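Suture practice group, February update

Quick one this month, still catching up on email. Stitch club met at the Coughlan building, 11 of us in the end, which is a full room for us. Myrtle Lyons ran it. Topic was closing a line in soft tissue with interrupted stitches, plus the usual argument over how long to leave the tails.

Main points for anyone who missed it. Small bites, even spacing, don't haul on the thread. Puckering along the seam usually means too much tension, so ease off on the next one. Keep the long end where you can find it. And square the knot, please, we had some real grannies last time.

Dark thread on red tissue, close up:
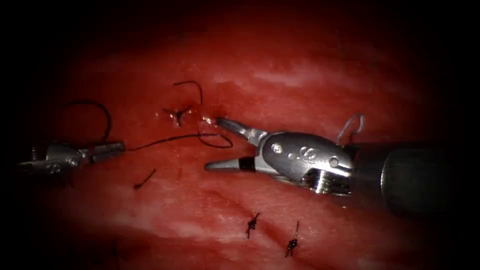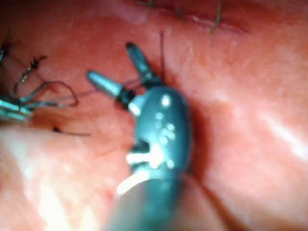

Myrtle wants everybody doing 10 knots a day between now and the next session. Any cord will do, shoelace if you have to. She does hers during the news. If your knots keep slipping, check that you're switching direction on the second throw, that was the problem for half the table.

Supplies: down to 20 packs of the black practice thread, so one each untill the Treswood order gets here. Was supposed to be here already. Don't open a new pack for a single stitch. Sharps go in the yellow box, not the trash, not your pocket.

Next session is running stitches, same room, 6 p.m. Bring reading glasses if you use them. Handout from this time is in the tray by the door, a few copies left, and page two is upside down, sorry abut that. Swaps and cancelations to Myrtle, not me.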